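benchrat8
anyone run the Prisel gripper kit on cloth yet? $4000 is a lot for me

ntang_
had ours since December. fine on towels, thin stuff not so much. wrist cam is decent tho 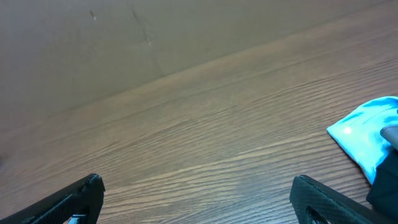
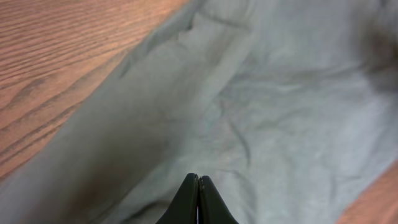 ntang_
support guy at Mahmoudi resells it, ask for the soft tips. worth the extra imo

dgk
disagree, tips are a ripoff. Breltivetti sells a set of 8 for less and they fit teh same mount

benchrat8
so kit + cheap tips? whats the wait

ntang_
8 weeks for us. dont cheap out on tips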